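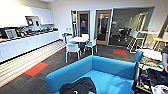

Does a homemade gripper still need a home switch if the motor already has an encoder?

An incremental encoder only counts from wherever it was at power-up, so the gripper has to find a known spot each time, and a small switch or optical flag is the most dependable way to do it. Closing until the motor current climbs can work too, but then the index pulse has to be nowhere near the stop.

Gestcombe Help > Home & shared workshops > Robots and motion > Grippers

Gripper loses its zero after power cycle, sometimes by a lot

Tags: gripper, homing, encoder, index pulse, backlash
Asked May 2019
3 answers

Short version. Two finger gripper on a small arm, built up in the shared shop over the winter. Homes fine most mornings. Then some mornings it homes "fine" and every position after that is wrong. No error. Long version under the photo. 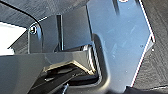
Maritza Villanueva

OK so the setup. Brushed motor, 20:1 gearbox from Kofler, encoder is on the motor side, 4,000 counts per motor turn after quadrature. One index pulse per motor turn. Controller is an Arnine board, the older one with the screw terminals. Fingers are flat metal plate, with a rounded notch low down so they clear the housing. Rubber where it counts.

Homing goes like this:

close slow
wait for current to go over threshold
back off until index pulse shows up
call that zero
open to the park position

Worked since November. I moved the whole thing onto a different bench and remounted the finger about a month ago, and it's been flaky since then. Not sure thats related.

What I see: most power cycles the park position lands where it should, checked with a feeler block between the tips. Then every so often it parks way too far open. Cycle power, it's good again. Or bad again. No pattern I can find.

I put a pencil line on the finger and the housing and logged the raw counts from the hard close to the index on a run of homings. The good ones agree with each other closely. The bad ones differ from the good ones by up to 3,748 counts, which is a silly amount. At the output that's a big chunk of travel.

Tried already:
- raised the current threshold (worse maybe?)
- lowered it (stops early on friction sometimes, so put it back)
- swapped the encoder cable
- tightened the bracket screw
- separate supply for the logic

No change with any of it. People at Hirelier told me to throw out the current homing and put in a switch. I would rather not, there's really no room in there and I'd have to run two more wires through the wrist. But will if that's the real answer.

Is it the encoder dropping counts? Or backlash? Can backlash even be that big

Edit: the scuffs on the finger are old, from the first set of jaws rubbing. It doesn't rub now, I ran it by hand with the motor off and it's smooth all the way.

Edit 2: threshold is set as a percent in the Arnine tool, not amps, so please don't ask me for amps.

Comments on the question

ketteringfred: is the gearbox backdrivable? if somebody nudges the finger while its off that matters

Maritza Villanueva: barely. you can do it but you have to mean it. and it should re-home anyway so why would it matter

ketteringfred: shouldnt matter for zero no. matters for where it starts from. try starting the homing from full open and from nearly closed and see if the bad ones bunch up on one side

Maritza Villanueva: will try tonight

lowtide_82: noise. its always noise. ferrite on the motor leads

Answer from lowtide_82
Score 1

Missed counts. Brushed motor throws hash all over, the encoder lines are single ended on those old boards and run right next to the motor leads through the wrist. Twisted pair, ferrite, ground the shield at one end only. Had the same on a camera slider, drove me up the wall for weeks.

Also check the 5V at the encoder itself with the motor stalled. Not at the board. At the encoder. If it sags you lose counts.

Comments

Maritza Villanueva: checked the 5V during a hard close, steady. But I don't think it's missed counts? If it was I'd expect the error to be all over the place, and between homings once it's up it repeats all day. It's only wrong from the moment it homes.

lowtide_82: fair. still do the ferrite

tamsin.oh: agree with the asker here, lost counts would creep. this jumps

Answer from halfnut
Accepted
Score 14

Look at your own numbers. Your encoder does 4,000 per motor turn. Your bad ones are off by up to 3,748. That's nearly one whole motor turn, and I don't think it's a coincidence.

What I think is happening – your hard stop sits almost right on top of an index pulse. You close, the rubber squashes, current goes over the limit, you stop. Some days you stop a hair short of the index, some days a hair past it. Then you back off looking for the pulse:

Stopped past the index (toward closed): you back off a hair, hit it right away. Zero.
Stopped short of the index (toward open): you back off, it's already behind you, so you travel nearly a full motor turn to get to the next one. Zero, but a different zero.

Both look like a perfectly good homing to the board. It can't tell.

Why not a clean 4,000? Because you logged the distance from the hard close to the index, and the hard close itself moves. The second kind stops earlier, so it starts its backing off from further open, and the difference in your logged distance comes out smaller than a full turn. Missing piece is 252 counts, that's just how much your stopping point wanders. Rubber plus gearbox slop plus temperature, easy.

Easy to prove. Power up, home, read the park gap. Do it till you get a bad one. Measure the gap difference at the tips and work it out from the gearing. The actual zero error should be one whole motor turn, which through 20:1 is 18 degrees at the gearbox output. If the gap difference matches that, done. If it's some odd fraction I'm wrong and go look at something else.

And it fits with remounting the finger. Before, the stop happened to fall somewhere in the middle between two index pulses, with lots of room each way. You put the finger back in a slightly different spot, and now the stop is sitting on the edge. Luck all winter, then no luck.

Fix, in the order I'd try it:

1. Move the stop away from the index. Pull the motor off the gearbox, turn the motor shaft half a turn with the output held still, put it back. If your coupling has a set screw just loosen that, turn, tighten. You want the log to show a distance from hard close to index close to 2,000 counts. Then it can wander 252 and who cares.

2. Or skip the index altogether and take the hard stop as zero. You'll be off by however much the stop wanders. For picking up blocks of wood that may be plenty good. For you measuring with a feeler block, probably annoying.

3. Put a check in the homing. If the distance to index is under 500 or over 3,500, stop and complain instead of carrying on. Takes a few lines. I'd do this one no matter what.

You don't need the switch to fix this. And careful, a switch used the same way (hit switch, back off, find index) has the exact same problem if it trips right next to a pulse. People put in a switch, it moves the trip point by accident, the fault goes away and they think the switch did it.

Don't home on the rubber if you can help it. Give it metal to close on.

Comments

Maritza Villanueva: oh no. ok. going to go look at the log again

Maritza Villanueva: so the good ones in the log are all tiny distances. Like it backs off next to nothing and there's the pulse. And the bad ones are way up near a full turn. I had that sitting in front of me the whole time

halfnut: yep thats it

ketteringfred: nice. I was off in the weeds with the backdriving

Maritza Villanueva: coupling has two set screws, one of them is stripped of course. Ordered one. Put the check in for now and it caught a bad one on the third try, so I just re-home when it complains

halfnut: when you do the half turn mark both halfs with paint pen first or you will lose your place. ask me how I know

tamsin.oh: would homing in the open direction be better? metal on metal there usually

halfnut: if the mechanism has a real stop on the open side, sure, much more repeatable. same rule about the index though

Answer from g_pruitt
Score 0

Just get a servo with absolute position, problem gone. Not worth messing with encoders in a home build IMO.

Comments

tamsin.oh: absolute on the motor side with a gearbox still doesnt tell you which turn you're on unless its multi turn. so not gone

g_pruitt: on the output side then

Maritza Villanueva: it's a fair point for the next one, but I already own this motor and gearbox lol

Update from the asker

Set screws came. Turned the coupling half a turn, marked first (thanks halfnut). Distance to index now comes out near the middle every time. Ran it through a bunch of power cycles, some from full open and some nearly shut, and the check hasn't complained. Park gap is the same with the feeler block each time.

I also measured the gap on a bad one before taking it apart, and it did match one full motor turn. Should of done that first.

Leaving the check in. Still no switch. Will see how the rubber holds up when the shop gets cold again, the stop might wander more then but there's a lot more room for it now. If anybody has a good way to get a metal stop in behind the pads without taking the whole housing off I'd like to hear it, probly a separate question.

Related on Gestcombe Help

Arnine tool: what does the current percent mean
Set screw keeps backing out of motor coupling
Single ended encoder cable, how long is too long
Rubber pads for gripper, glue or screw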